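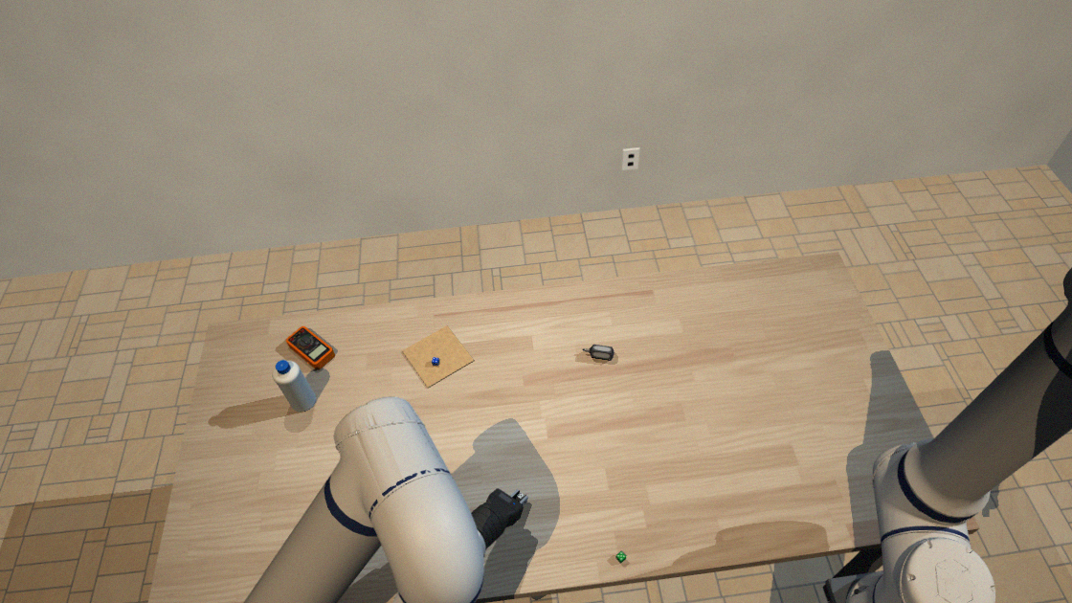
Posted by dennis_odera, Thu 22 October

Trained the Telline policy on 200 simulated episodes per task and evaluated on 80 held-out layouts. The question was whether randomizing object placement across the whole table gives a better pick policy than sampling near the goal. Task is "put the die on the corkboard", with the blue die on the tile as the finished state for one object and the green one out by itself at the near side as the remaining target. The multimeter, bottle and the rest are distractors and get resampled each reset. Full-table sampling won by 17 points. Config is in the Clamus repo under the August branch.

ccatterall

17 points over what, exactly? If the near-goal baseline was evaluated on full-table layouts you've measured coverage and nothing else. A policy that never saw a die that far from the tile in training will miss it.

dennis_odera

Same eval set for both, yes. That was deliberate, deployment layouts are full-table.

ccatterall

Then report it on near-goal layouts as well. I'd expect the gap to close or reverse.

juvo_user

Second arm: is it active in these runs or parked? With two arms over the table the shadows overlap the work area, and on our Cusi setup the wrist policy latched onto the gripper shadow as a depth cue. Took us a while to find. We fixed the light direction during training and success dropped by over 15 points as soon as the light moved.

dennis_odera

Parked, but it stays in the collision model. Light direction is fixed at the moment. I haven't ablated it.

ccatterall

So placement is randomized and lighting isn't. That should be in the first post. Your claim holds for one light.

dennis_odera

The comparison is still fair, both policies get the same light. Agree the absolute numbers won't transfer. I disagree that it affects the ranking.

juvo_user

It could. Near-goal sampling keeps the shadow in a narrow region, so that policy has more reason to rely on it. Rerun both with light azimuth randomized, same seeds.

dennis_odera

Fine. Queued both, plus the near-goal eval Callum wants. Will post the table when they finish.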